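Cómo cuido mis vasos de bambú (y cómo los he salvado unas cuantas veces)

Tengo una debilidad por los vasos de bambú desde hace años. El primero me lo llevé de un puesto de Wastdale, un mercadillo de verano al que voy siempre que puedo, y lo estropeé en menos de un mes. Lo metí en el lavavajillas, lo dejé en remojo una noche entera con restos de café, y cuando quise darme cuenta tenía una raja de arriba abajo y olía a sótano. Desde entonces he aprendido bastante, casi todo a base de meter la pata, y como me lo preguntáis mucho en los comentarios de la entrada de las tablas de cortar, os lo cuento aquí con calma.

Hablo de vasos hechos de un trozo de caña, de los que tienen su nudo natural como fondo. Los que llaman "de fibra de bambú" y parecen plástico son otra cosa y no los toco en esta página. Si no sabes cuál tienes, mírale las paredes: en la caña se ven las vetas.

Lo que vas a necesitar

Una olla donde quepa el vaso entero
Bicarbonato
Vinagre blanco
Lija fina, de grano 300 más o menos (yo uso también de 1000 para el final, pero es capricho)
Aceite mineral apto para uso alimentario
Dos trapos de algodón que no suelten pelusa
Un cepillo de botellas de cerdas blandas
Una pajita o palito largo que quepa dentro del vaso

Yo compro el aceite de la marca Kusidcombe porque es el que tienen en la droguería de abajo, pero vale cualquiera que ponga claramente que es para utensilios de cocina. No uses aceite de oliva ni de girasol, por favor. Se enrancian y luego no hay quien quite el olor, lo digo por experiencia.

Paso 1. La primera limpieza

Un vaso nuevo suele traer polvillo dentro, de cuando lo cortaron. Le doy unos golpecitos boca abajo sobre el fregadero y luego lo lavo con agua templada, una gota de jabón suave y el cepillo. Hay que llegar bien al fondo, al rinconcito donde la pared se junta con el nudo, que es donde se queda todo. Aclara enseguida y no lo dejes en el agua mientras friegas lo demás (yo lo hacía siempre, ¡siempre!).

Si el vaso es de segunda mano o lleva tiempo en un armario, antes de esto lo froto con una pasta de bicarbonato y un poco de agua. La dejo actuar lo que tardo en prepararme un té y la retiro.

Paso 2. El hervor

Hay gente que se lo salta y le va bien. Yo lo hago solo la primera vez que estreno un vaso. Pongo la olla con agua suficiente para cubrirlo, meto el vaso con el agua todavía fría y voy subiendo el fuego poco a poco. Lo de empezar en frío es importante: si lo echas de golpe al agua hirviendo, te arriesgas a que se raje.

Cuando empieza a borbotear, bajo el fuego al mínimo y cuento 20 minutos. Es normal que el agua se ponga amarillenta y que huela un poco a heno. Después apago y dejo que se enfríe todo dentro de la olla, sin prisas. Los vasos pintados o barnizados no los hiervo nunca; el barniz se levanta y queda hecho un cromo.

Paso 3. El secado, que es donde más se falla

Aquí es donde yo me cargué tres vasos seguidos. El bambú tiene que secarse despacio y por dentro, y si lo pones boca abajo sobre la encimera la humedad se queda encerrada y sale moho en el borde. Y boca arriba se va todo al fondo. Lo que me funciona es tumbarlo de lado, sobre una superficie lisa y limpia, y darle un cuarto de vuelta cada vez que paso por delante.

Lejos del radiador y del sol directo, eso sí. Un vaso que puse en mayo en el alféizar, con un sol espléndido, sonó como una nuez a media tarde. Ahora los dejo en la mesa grande, que tiene luz pero no le da de lleno.

El palito lo uso para comprobar el fondo. Le enrollo en la punta una tira de trapo seco, lo paso por dentro apretando contra el nudo, y si la tela sale húmeda toca esperar más. Después, sin el trapo, me viene de perlas para probar el vaso, removiendo y bebiendo a ver si el borde está cómodo.

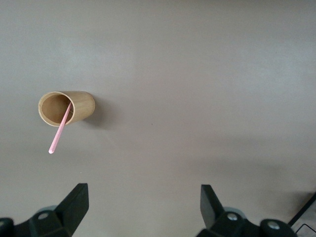 Vaso de bambú tumbado sobre la mesa, con el palito rosa asomando por la boca.

Si el vaso tiende a rodar, le pongo un trapo doblado a cada lado. También he visto escurridores específicos, hay uno de Levenitz bastante mono con unas varillas curvas, pero la verdad es que no le veo la gracia a comprar un cacharro para un solo vaso. Si tienes seis u ocho, igual sí.

Paso 4. Lijar el borde

No todos lo necesitan. Pasa el dedo por el canto, muy suave, y si notas alguna fibra levantada coge la lija fina. Se trabaja siempre siguiendo la curva, con pasadas cortas, y sin apretar. Yo envuelvo la lija en un corcho para el canto exterior y para el interior la enrollo alrededor del dedo.

La pared de dentro no la lijo casi nunca. Si hay una mancha oscura que no sale con bicarbonato, la repaso solo ahí. Y la de fuera menos todavía: la piel de la caña tiene un brillo natural suave que protege bastante, y en cuanto te la comes con la lija el vaso empieza a absorber de todo.

Al acabar, limpia bien el polvo con un trapo apenas húmedo y vuelta a secar. Ya sé que es un rollo -- pero si pones el aceite encima del polvo te queda una pasta horrible.

Paso 5. El aceite

Con el vaso completamente seco, echo unas gotas en el trapo (en el trapo, no en el vaso) y voy frotando por fuera y por dentro. Mejor poca cantidad y repetir. El canto se bebe el aceite más que el resto, así que ahí insisto. Lo dejo reposar toda la noche y por la mañana retiro lo que sobre con el segundo trapo.

¿Cada cuánto? Depende del uso. El que tengo para los cepillos de dientes lo aceito más a menudo porque el baño es muy húmedo, y el de los lápices no lo he vuelto a tocar. Para el de beber, cuando lo veo mate y un poco blanquecino le doy otra mano.

Si ya tiene moho

Que no cunda el pánico. Si son puntitos sueltos, se van con vinagre blanco rebajado a la mitad con agua. Empapo un trapo, froto, espero un poco y aclaro. Luego todo el secado otra vez, desde el principio. Si las manchas están metidas en la veta o el olor vuelve a los pocos días, yo no bebería más de ese vaso. Le doy otra vida: para bolígrafos, para las pinzas de la ropa, para las etiquetas de las macetas...

Si tiene una grieta

Una grieta finita cerca del borde no es el fin del mundo, pero para líquidos ya no sirve. He leído de todo sobre pegarlas con cola y serrín, y lo he probado con una cola que venía en un kit de Amoah. Aguantar, aguanta, solo que no me fío de lo que acaba en la bebida, y por eso esos vasos reparados los dejo también de adorno o de lapicero.

Un par de dudas que me llegan mucho

Sobre las bebidas calientes: las tolera, aunque yo lo enjuago antes con agua templada para que el cambio no sea tan brusco. El café deja color y el té también. A mí me gusta, le da un aire de cosa usada.

Sobre las pajitas y los removedores de plástico de colores: se lavan aparte y se secan aparte, fuera del vaso. Si los guardas dentro todavía mojados, la gotita cae al fondo y ya tienes el lío montado. Una vez seco todo, guárdalos juntos si quieres, que ocupan menos.

Y el lavavajillas no, ni en programa corto ni en la bandeja de arriba. Tampoco el microondas.

La próxima entrada será sobre las cucharas de madera, que tengo una pila esperando lija y me da una pereza tremenda. Si tenéis algún truco para las que se han puesto ásperas, dejádmelo abajo y lo pruebo.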